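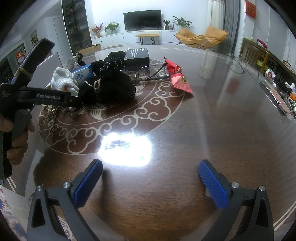 Blue pads over a polished tabletop.

The Reunion Set

Flollance broke up in the parking lot of a bowling alley in Evton, over a keyboard solo. The keyboard player wanted one. The rest of us had heard it.

Fifteen years later the bass player called to say a festival in Sultwood wanted us back. I asked if they had us confused with another band. He said he'd wondered the same thing and decided to find out after the check cleared.

We met to rehearse in the drummer's basement, which he had finished. In the old days his basement had a drain in the floor and a smell. Now it had carpet and a little refrigerator with a glass door, and we were asked to take off our shoes. I've played in front of people throwing things, but I had never before played "Furnace Mouth" in my socks.

"From the top," said the singer.

None of us could remember the top. The guitarist, who is me, was sure it began with the riff. The drummer was sure it began with four bars of toms. We went looking for the record, and the drummer's wife found a copy holding up one end of the water heater. It began with the keyboard solo.

Everyone looked at the carpet.

"We could start with a different song," said the bass player.

The keyboard player had not been invited. It wasn't a decision so much as something each of us had left for somebody else to do. He sold church organs now, for a company called Kasprzak, and by all accounts he sold a lot of them. The singer had seen him once on a billboard outside Evton with his arms folded in front of a wall of pipes. She said he looked well. She said it the way you'd report a crack in a windshield.

We voted. It came out 2 to 2, as every vote had since he left, and it occurred to me that a fifth member had been useful for more than chords.

I made the call, because I was the one standing nearest the stairs. He picked up right away.

"Is this about the amp?" he said.

It wasn't about the amp. I'd forgotten I had his amp. It had been in my garage for fifteen years with a birdcage on it. I told him it was in beautiful shape and that we had a show in Sultwood.

"What does it pay?"

I told him. After gas and the motel it came to 139 dollars each, or less if we split it five ways, and I said so before he could do the arithmetic himself.

"And I'd be playing the solo," he said.

"A version of it."

"How long a version?"

I put my hand over the phone and asked the room. The drummer held up some fingers. The singer pushed two of them back down.

"Forty-three seconds," I said.

"It was six minutes."

"It's a festival. They have a schedule."

He breathed for a while. Somewhere behind him a person was trying out a very large organ, one low note at a time, and the note came down the phone and up through my socks. I'll admit it was a better sound than anything we'd made that afternoon.

"I can get you a discount on one of those," he said.

He came the next week with a keyboard under each arm and took his shoes off without being asked. He'd gone gray in a way that suited him. He shook hands all the way around, and then we played "Furnace Mouth" from the top, with the solo, and he stopped at forty-three seconds exactly. It was terrible. The song fell over like a chair. We had built the whole rest of it, years ago, out of being angry by the time we got to come in.

"Try it the long way," said the singer, to the refrigerator.

So we tried it the long way. Around the third minute the drummer began to grind his teeth. By the fifth the bass player had turned to face the wall. When the riff finally came I hit it so hard I broke a string, and upstairs somebody's dog started up.

The festival had sold 1661 tickets by then, nearly all of them for another band. We were on at noon, between a juggler and a talk on bees. I called to ask whether the bees could start a little late.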